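Wolora Screening Server - Set-up Guide
Section 4: Preparing and Scheduling a Feature

Section 4 covers loading a feature film onto the server, checking picture and sound, setting up subtitles, and placing the film in a show. It assumes that the server and projector are connected and that you have signed in with an operator account. For network set-up, see Section 3.

4.1 Before you load a film

Confirm that you have the following:

- The feature drive, or the download folder if the film came over the network.
- The key file for the feature. Trailers and shorts usually don't need one.
- The running time and picture shape as given by the distributor.
- At least 532 GB of free space in the main library.

To check free space, open Library > Storage. The figure in the top row is the space left after the reserve has been taken out. The reserve can't be used for films.

Note: A film in several languages may arrive as one base package and one or more add-on packages. The add-ons are small and won't play without the base. Load the base package first.

4.2 Loading the film

1. Insert the feature drive in the left bay. The bay light blinks and then stays on.
2. Open Library > Load. The drive is listed by title.
3. Select the packages you want. Packages already in the library are grayed out.
4. Press Start Load.
5. Wait for the status to change to Verified. Copied is a separate status and means the files have been written and not yet checked.
6. Press Release Drive, wait for the bay light to go out, and pull the drive.

Caution: Don't pull the drive while the light is on. The load will fail and the package must be deleted before you try again.

Loading can continue during a show, at reduced speed. If a show is due to start, the server pauses the load by itself and picks it up again during the credits, provided that a credits marker has been set (see 4.6).

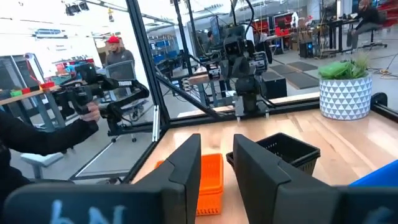

If the load stops with the message "Package incomplete," compare the list of packages with the delivery note. In most cases an add-on was selected without its base. Select both and start the load again.

4.3 Installing the key

1. Copy the key file to a memory stick. Leave it zipped.
2. Insert the stick in the front port and open Library > Keys.
3. Press Import. The key appears with a start time and an end time.
4. Compare both times with your schedule.

Key times are shown in local time. The time zone is set under System > Clock and should be checked after any move of the server to another site.

Note: A key is made for one server. If the screen number on the key doesn't match, ask the distributor for a new one. Renaming the file has no effect.

Caution: A show already running when a key ends will play through to the last frame. A show that has been stopped after that time can't be restarted.

4.4 Checking picture and sound

Run this check for every new title, including titles by a distributor you have used before.

1. Open Library > Features and select the title.
2. Press Preview. The film plays from the start with house lights unchanged.
3. Choose the Flat or Scope preset to match the film. If the film is Scope and the preset is Flat, the picture will run past the masking at the sides.
4. Jump to the first scene with speech. Check that voices come from the center channel.
5. Jump to a loud scene. Set the fader so that it is comfortable from the middle of the room, and write the level on the show sheet.
6. Jump to the last reel and let it run for two minutes.

The worked example used through the rest of this section is Driltwood, a thriller directed by Sérgio Bettencourt. It is a Scope title with speech in two languages, and its opening is close to silent. Don't set the fader from the opening. Use the train station scene, which comes after the main title.

4.5 Subtitles

Subtitles are either part of the picture or sent as a separate track. A separate track can be moved and resized. Subtitles that are part of the picture can't.

1. With the title selected, open Options > Subtitles.
2. Choose a track. Full gives all speech, and Partial gives only speech that isn't in the main language.
3. Set Height. The default is 2. Raise it if the front rows hide the lower line from people at the back.
4. Press Preview and check a two-line subtitle.

For Driltwood, use Partial. The scenes between Nadir and his sister, played by Aicha Fawzy, are in the second language and need the track. With Full selected, every line in the film is subtitled.

Note: Subtitle settings are stored with the show. If you build a second show from the same film, set them again.
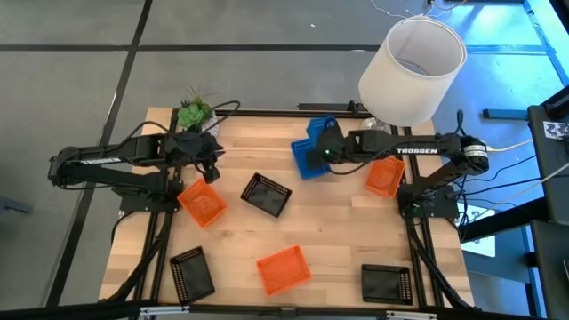 4.6 Building the show

1. Open Shows > New and type a name. Use the film title and the version, such as "Driltwood Partial."
2. Drag the items into the list in playing order. A common order is ads, trailers, house notice, feature.
3. Add a lights cue to the start of the trailers (Half) and to the start of the feature (Down).
4. Add a preset cue before any item whose picture shape differs from the one before it.
5. Select the feature and press Add Marker > Credits. Enter the time at which the end credits begin.
6. Add a lights cue (Half) at the credits marker.
7. Press Check Show. Errors are listed in red, warnings in yellow.

A show with warnings will play. A show with errors can't be scheduled. The most common error is a missing key.

Some films have a scene after the credits begin. For these, move the lights cue to the end of that scene and leave the credits marker where it is - the marker controls loading only.

4.7 Scheduling

1. Open Schedule and select the day, for example Wednesday.
2. Drag the show to its start time. The block is drawn to its full length, ads included.
3. Leave at least 19 minutes between blocks.
4. Set the switch at the top of the page to Auto.

With the switch at Manual, nothing starts by itself and no reminder is given. The switch goes back to Manual after a restart, so check it after any power loss.

To remove a title at the end of its run, delete the show first and the film second. The server won't delete a film that is still used in a show.

Fault codes for loading, keys and playback are listed in Section 7.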